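Search the guide
Enter a word or page number

Hekel: Battles on a Small Table
Section 3. Setting up your first game

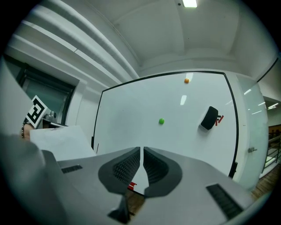
The whiteboard, with the orange ball near the top edge and the green one lower down.

Welcome to the part of the guide where you finally get to put some troops out. Do take your time over it the first time through. A first set-up always feels slow, and by your third or fourth game you will be doing most of it while the kettle boils.

You will need a flat surface at least 90 cm square, the river sheet, both army packs and the short measuring stick. A kitchen table is perfectly good, and so is a board laid across a bed if that is all the room you have.

1. Lay the river sheet flat with the town of Merport in the corner nearest to you. If the sheet has been rolled up for a while, leave a heavy book on each end for a bit before you start.

2. Place the hills and woods as shown on the scenario card. For the opening scenario, The Crossing at Tillness, you want the large wood on the far bank and the two hills on the near one.

3. Decide who will command the Marín column and who will hold the town. Newer players usually enjoy the column more – it has simple orders and plenty of cavalry to throw about.

4. Choose your troops. Each side has 600 points to spend in this scenario, and any you don't use are lost. If you would like to get going quickly, use the ready-made lists on the back of the card.

5. The town player sets up first, anywhere within 3 stick lengths of Merport. The column player then sets up along the opposite edge.

6. Shuffle the event cards and put them face down where you can both reach them. Take out the Flood card for your first game and put it back in for your second.

Note: Units may start inside a wood but may not start in the river, even at the ford. We are asked this one a great deal, so it now has a note all of its own.

Note: If your table is narrower than the sheet, fold the sheet along the printed line and leave out the eastern hill. The points stay the same.

CAUTION: The pikes and flagpoles are sharp and rather small. Keep them well away from young children, and lift the figures by their bases, never by the weapons.

CAUTION: Don't leave the river sheet near a radiator or in strong sunshine. It will curl, and a curled river is a dreadful thing to march across.

When both armies are out, turn to Section 4 for the order of play.

Contact us | Copyright Hekel | Back to top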